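What 1025 Episodes Did Not Teach Us
Speaker notes, Valdir Seixas, May 2022

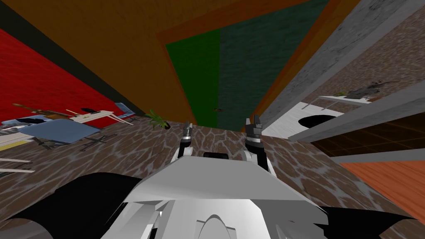
1. Opening

Leave the slide up. Both grippers are open and there's nothing in either one. Ask the room how much of this view the policy needs. Red wall, green panel, veined stone floor, a potted plant. The renderer gives us all of it for free, and I've stopped thinking free is good.

2. The claim we started with

Verent pitch, from February: simulate enough rooms and the real one becomes just another room. I signed off on that. Read the sentence out loud and let them laugh if they want to.

3. What we collected

1025 episodes in the Ekwood simulator, two arms, teleoperated. Three operators. 133 episodes thrown out on first review, mostly resets that never reset. I'd throw out more today. Say so.

Don't get pulled into the tooling question here. If somebody asks about Basura (our filter script), it catches frozen joints and missing frames and that's all it catches. It has no idea whether the person driving was doing anything useful.

4. Where I don't buy it

- Random textures. We swap wall and floor materials and call it variety. The task underneath stays the same.
- Tilted views. Do they help, or do they just make the validation number look harder earned? We never ran the test without them. Admit this.
- Success labels. Operators marked their own episodes. Nogueira re-marked a batch of 45 and we argued for a week.

5. What I'd want before the next round

A held-out set driven by people who haven't seen the training rooms. Fewer episodes, longer ones. Someone outside the team doing the labels.

If time is short, skip to the label argument. Take questions with the first slide back up.

Contact: Valdir Seixas | © Verent | Back to top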